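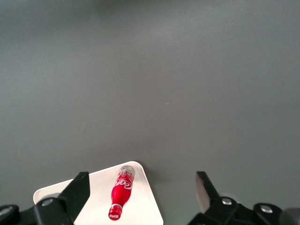 The red bottle on the white tray, fingers open.

March 25, 2020

Worked on the arm for the club project most of today. The task is still the same one we picked at the start of the term: find the bottle, pick it up, move it, put it down without knocking anything over. We named the program Hullik back when we thought we would finish it in a couple of weeks.

I spent the morning on the grip position. With the fingers all the way open, the left one comes in over the tray and the right one stays out over the bare table. That means the bottle is a lot closer to the left finger than the right. If I close from there, the left finger will reach the bottle first and push it before the right one gets anywhere near. I wrote a small shift to the right into the approach last week and I now think I had the sign wrong. Changed it and saved it as a new version so I can go back.

The other problem is the angle. The bottle is lying on its side with the neck pointing up and a little to the right in the wrist view. Hullik has to turn the hand to match, or the fingers will close on a slant. The old code worked out the angle from the whole red shape, and the cap end is silvery, so it left the cap out. I don't think that hurts the angle much but it does move the middle point down toward the base. I am going to try aiming at the pinched part of the bottle and see if that is steadier.

Went through the saved wrist pictures after lunch. There are 1737 in the folder. I had marked 808 of them before today and got 242 more done, which was slow going and made my eyes tired. The white lettering on the red is a nuisance. The color filter cuts the bottle into pieces wherever the logo is, and then it picks the biggest piece and calls that the bottle. I filled in the gaps before the shape step and it looked better on the ones I checked. Still have to run it on the full set.

The tray edge is easy to find against the gray, at least on the right side where the shadow is. The left side is harder with the finger over it. I may just mask out the fingers, they are always in the same place when the hand is open.

Read over the rules for the Nadar meet again. A run counts only if the object ends up inside the marked square and stays there. Dropping it from a height is allowed but loses points. There is nothing in the rules about which way the neck has to face, so I took that part out of the code. It was 57 lines and I was glad to see it go.

I still owe the club a page for the project notebook. I wrote the part about the approach and left the results blank.

For tomorrow: check the sign on the shift at slow speed, run the gap fill on the whole folder, look at how the hand turns near the end of its range. Also need to copy everything to the second drive.

Stopped a little before supper.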